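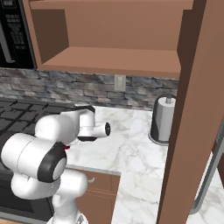 図3 シミュレーション上の厨房に置いたアーム。手先の前の大理石の天板には物がない。

4.2 配膳準備作業の自動化と、残された仕事

Verkard社の社員食堂では、昼の提供前に行う器の移動と天板まわりの片づけを、アームに受け持たせる計画が進められた。導入の検討にはSorensen社の作業模擬環境が使われ、経営側の説明資料では、この工程に割かれていた一日115分の人手が「解放される」と記されている。本節では、この「解放」という語が何を指していたのかを、現場での聞き取りと作業記録から検討する。

図3は検討に用いられた環境の一場面である。コンロの手前からアームが伸び、奥にはペーパータオルのホルダーが立っているが、扉のない棚には何も載っていない。筆者が問題にしたいのは描画の精度よりも、作業の前提の置き方である。調査した食堂の朝9時の天板には、納品書、計量途中のボウル、誰かの軍手、前日の返却トレーが同時に載っている。調理員はそれらをよけながら手を動かしており、よける動作は作業時間の内訳のどこにも計上されていない。115分という値は、計上された動作だけを足し合わせたものである。

試行はJurkus棟の厨房で始まった。当初、アームの前を空けておく作業は誰の担当とも決められていなかった。ところが記録を追うと、開始後まもなく早番の2名がこれを引き受け、アームの稼働前に毎回25分を費やすようになっている。作業分担表にはこの時間の欄がなく、日報では「その他」に含められていた。管理者への聞き取りでは、この25分は「慣れれば消える」と説明されたが、9月の記録でも短縮は認められない。

時間の増減に加えて、作業の順序が固定されたことの影響も大きい。従来、早番の調理員は仕込みの進み具合を見て器を出す時刻を決めていた。米の炊き上がりが遅れれば先に汁椀を並べ、納品が早ければ棚の整理に回る。アームが入ってからは、天板を空ける時刻が先に決まり、仕込みの側がそれに合わせることになった。ある調理員は「急いでいるのはこちらで、待っているのは向こう」と述べた。別の調理員は、重い器を繰り返し持ち上げずに済む点を評価しており、手首の負担が減ったという。両者は同じ班に属している。負担の軽減と裁量の縮小は、同じ班の同じ朝に起きていたことになる。

Duten式の評価票は、こうした変化を捉えるようには作られていない。票が問うのは処理件数、停止回数、所要時間の3項目であり、停止に至る前に人が手を出した場合は「正常」と記録される。調理員が器の向きを直したために止まらずに済んだ回も、成績としてはアームの側に付く。筆者の立ち会った範囲でも、こうした手出しは珍しくなかった。ただし立ち会いの時間は限られており、観察者がいたことで調理員が普段より気を配った可能性も残る。頻度については判断を保留する。

以上から直ちに、この導入が失敗であったとは言えない。提供の遅れは増えておらず、早番の人員も減らされていない。しかし、人員が減らされていない以上、「解放された」時間がどこへ行ったのかという問いは経営側に返される。先の資料はその使い道を「付加価値の高い業務」とするのみで、具体的な職務は挙げていない。調理員に同じことを尋ねると、返ってきた答えの多くは天板の片づけと、アームの動作が終わるまでの待機であった。待機中に持ち場を離れてよいかどうかについては、班によって理解が異なっていた。この点は次節で、勤務表の改定と併せて扱う。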